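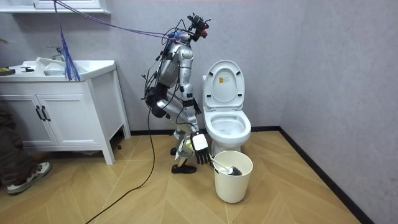
Endach, the box set

I've been told since July that I need to hear the Endach reissue. It comes from Koutsoukos, a label that has never met a hiss it couldn't sell as atmosphere, and it runs 107 minutes across three records. The original tape was 30. You can guess how I feel about the math.

The pitch is that the band left hours of great material in a drawer. Maybe. What I heard was four takes of "Arkemgate," one of them with the bass player tuning for most of the first verse. The liner notes call this take "unguarded." I'd call it a rehearsal.

I'll give them the title track. It sits on one organ chord far longer than it should, then the drums come in a little late and the whole thing tips forward. I played it five times. Whoever did the remaster left the low end alone, and I'm grateful for that – the last Koutsoukos job I bought sounded like it had been ironed.

But "Daretik"? People on the forums talk about it like scripture. It's a decent riff and a lot of echo. Take the echo off and you have a bar band on a slow night.

The pressing is limited to 367 copies, and the cheapest one I've seen since it sold out was $112. I'm keeping mine for now, mostly for side two. Side five still has the shrink-wrap crease in it and I doubt I'll go back.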